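Home | What we do | Fees | About us | Contact

About Zivotum

Page last updated Jan 18, 2019. Bits of it still need redoing, bear with us.

We match card takings to bank statements for small shops. Cafes, hairdressers, garden centres, a couple of vets, one very busy fish van. You take cards all day, the money turns up in your account later in lumps, with fees off, and refunds off, and sometimes another day's money stuck on the end. We work out which lump belongs to which day and tell you what's missing. Then we chase it.

Short version of the history. Started as bookkeepers, general, all sorts. VAT returns, wages, year end boxes of receipts. The card side kept eating the week. A client would ring and say the till says one thing and the bank says another, and off we'd go for an afternoon with a ruler and a highlighter. Did that enough times that it became the job. Dropped the wages work, kept the VAT for old clients only (please don't ask, we're full), and the rest is what you see on the Fees page.

The name. Everyone asks. It was the name of the shelf company we bought when we were in a rush to open a bank account. Meant to change it. Printed the letterheads instead.

Where we are

Upstairs in the Saarinen building, second door, the bell is the lower one. Parking at the back after 4 only. If you're dropping off paper statements put them through the letterbox in an envelope with your shop name on the front. Shop name please, we file by shop and not by owner, and several of you own more than one.
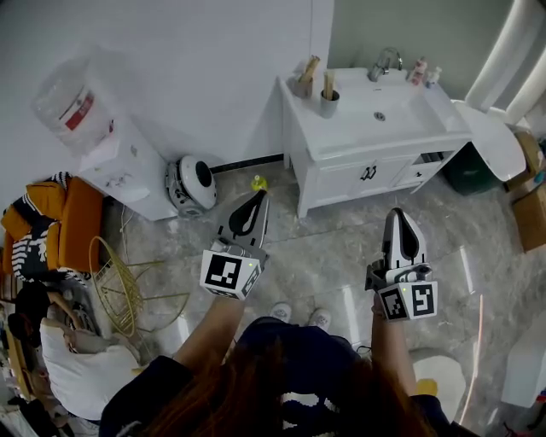

Asif Mughal wrote in to say the fees page is all very well, but what he wanted to know before signing up was whether we'd ever touch his money. He had been with a company that collected his card takings into its own account first and paid him on afterwards, and when it went quiet he waited weeks. Could we put the answer somewhere obvious, he said, instead of in the small print.

Fair point. So, obvious place: no. We never hold your money. It goes from your card provider to your bank the same as it does now. We see the statements, read only, and we see the end of day reports from your terminal. We can't move a penny and don't want to. If someone rings saying they are from Zivotum and asks for a transfer, or a PIN, or the code off your card reader, put the phone down and ring us on the number on the Contact page.

What you get

A sheet every month. Left column your takings by day, middle column what the provider took off, right column what landed. Anything that doesn't tie up is in a box at the bottom with a note on what we're doing about it. Most shops have an empty box most months. Some don't, and it's usually one of these:

Refunds taken twice. Happens when the line drops half way through and someone presses the button again.

Fees at the wrong rate. Business cards and overseas cards cost more, everyone knows that, but we see ordinary debit cards put through at the higher rate too and it can go on for ages before anyone looks.

Terminal hire still going out for a machine you sent back. Very common. Keep your proof of postage!

Month end. A shop that's open on the 31st will have that day's cards landing in the next month, and if your accountant works from the bank only, the sales look short in one month and fat in the next. Nothing is lost, it just needs a line on the sheet.

Tips. Don't start us on tips. If you take them on the card tell us when you join and we'll set up a seperate column.

How we do it

Statements come in by upload or by post. They go into Praltamia, our own matching program, which was a spreadsheet for years and is now a spreadsheet with a login. It ties up the easy days by itself. The awkward ones go to a person. Every sheet is read through by a second person before it goes out, including the ones where the program is perfectly happy, as the program is happy about all sorts of things it shouldn't be.

We keep 2 copies of everything, one here and one with Sostico, who look after our backups and our phones. Sostico can't open the files. They store them locked and we have the key.

If you change your card provider tell us before you do it. Before. The old one will carry on paying you for a few days after the new one starts and for that stretch there are two lots of money arriving, two lots of fees, and reports in completely different layouts. We can cope with it fine if we know the date. 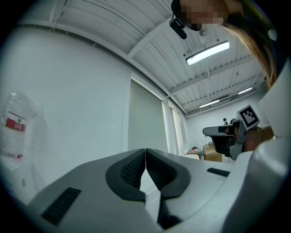 Matching is the whole of the work, so a word on what we count as matched. Some firms will call a month done if it's within a few pounds. We don't. A few pounds is where the wrong fee rate lives. Takings on one side, bank on the other, and we want them meeting exactly before the sheet goes out. If there's a gap we say so and we say how big. You may decide £2.60 isn't worth chasing and that's your call to make, but you'll have seen it.

Chasing

Included in the monthly fee. We write to the provider, with your permission form attached, and we allow 7 working days for a proper answer. Proper means a figure or a reason. "Your query is important to us" doesn't count. After that we write again to the complaints address and copy you in. We don't take a cut of what comes back. Get asked that a lot too. It's your money, you've paid us allready.

What we can't do: make a provider change its rates. If yours are simply high and in the contract, they're high and in the contract. We'll point at the clause and tell you when the contract ends and how much notice to give, and you can take it from there. We don't recommend providers and don't get paid by any.

What we don't do

Wages. Loans. Cash advances against future takings (please stop emailing us about these). Online only shops, for now, as the reports are a different animal and we haven't the hands. Personal tax. Cash counting.

Joining

Fill in the form on the Contact page or ring. We need your last 4 monthly statements from the card provider, the bank statements covering the same months, and a photo of the sticker on the back of your terminal. The first sheet takes longest, it's where all the old muddles come out. After that it's quick.

No tie in. Leave when you want, a month's notice, and we send all your sheets back in one file.

New shops are taken on in the order the forms come in. The list is shut during March while we do year end for the old VAT clients, and opens again straight after. Forms sent in meantime keep their place.

Phones are answered mornings. Afternoons leave a message, with your shop name, slowly.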